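Mugs, swaps and parcels: your questions answered

I get the same handful of emails every week, so I've put the answers in one place. If yours isn't covered, write to me (Dörte Frerichs) through the contact form and I'll get back to you, usually after the kids are in bed.

What is Shemweta?
It's my little mug swap! You send in a mug you've stopped reaching for and you get one that somebody else has stopped reaching for. I started it one August with 12 neighbours and it's grown a fair bit.

What sort of mugs do you take?
Anything sound that you'd be happy to get yourself. Plain ones go fastest, especially in a soft colour. I've got a real weakness for dusty pink with a squared-off handle, the broad flat kind you can get a proper grip on.
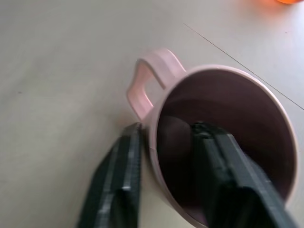
Chips on the rim are a no, sorry, and so are cracks, even hairline ones. Tea stains I can live with (bicarb and a damp cloth, a bit of elbow grease), but please have a go at them yourself first.

Can I ask for a particular colour?
You can ask! There's a box for it on the form. I've nearly 40 on the shelf at the moment and most of them are white or blue, so if you've got your heart set on yellow you might be waiting.

What's the difference between a Lullus and a Stimby?
Just my names for the sizes. A Lullus is your ordinary cuppa size and a Stimby is the big soup sort. Uko was going to be the espresso size but hardly anyone sent one in, so I dropped it.

How should I wrap mine?
Stuff the inside with paper, wrap the handle separately, then go round the whole lot twice. Give the box a shake, and if you hear anything move, add more paper.

Do I need to buy special packing?
Please don't. Old newspaper, tea towels you're done with and shopping bags are all fine by me. I keep every plastic bag that comes into the house, the cheerful printed ones too, like the one with "Money!" on it twice over.
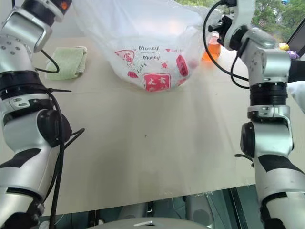

What does it cost?
You pay your own postage and there's a $17 fee that covers sending one back to you. Put your swap number on the outside of the box, please. Number 3084 turned up without one and took me ages to match.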